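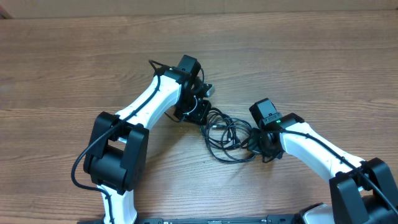
Trarnomus is a radio comedy series in two series of eight half-hour episodes, followed by a single hour-long special. It was produced by Cordeiro, an independent audio company, and first carried by the regional speech station Drilis.

Setting and format

The series is set in the office of a ferry company serving the island of Zisivby, where the winter timetable has been suspended and the staff must still report for work. Each episode covers one shift. Most of the action takes place in the ticket hall, with shorter scenes in the harbor cafe and on the moored ferry. A public address announcement opens every episode and usually contains an error that affects the plot.

Production

The first series was recorded in a studio without an audience. The second was recorded in August before an audience of 223 in a converted grain hall, two episodes per evening. Scripts for the second series were cut by about 3 minutes each to allow for laughter. Sound effects for the ferry were made separately and added during editing. The theme, a short piece for accordion and muted trumpet, was shortened for the second series.

Broadcast

Both series went out weekly in a late evening slot. The special was broadcast on Fri 25 December and repeated the following week in an edited version that omits the cafe subplot. The first series has been repeated in full. The second has been repeated only in part, and its fourth episode is held in a lower-quality off-air copy.

See also
Radio sitcom
Studio audience
List of Drilis programs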